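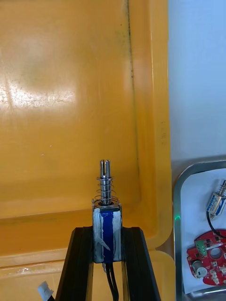 A small push-pull solenoid with its spring.

The owner of Bonden, a parts counter in Rananley open since 1971, keeps 400 kinds of salvage. "I sort by what people ask for," she says.
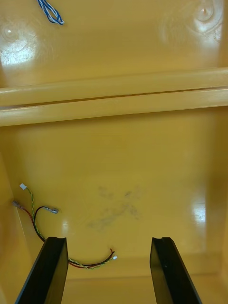
Wire is the slow job. "Anything shorter than my hand used to get thrown out," she says. Now even a short twist of blue and white goes in a yellow bin – model railroad people buy it. She sorts most of it in February. 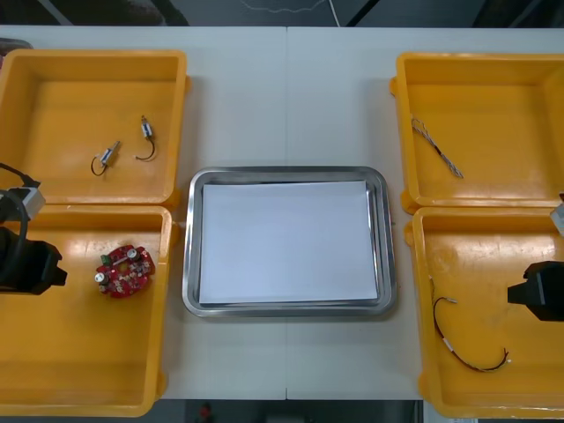 Motors and a red circuit board in their bins, with the steel tray between.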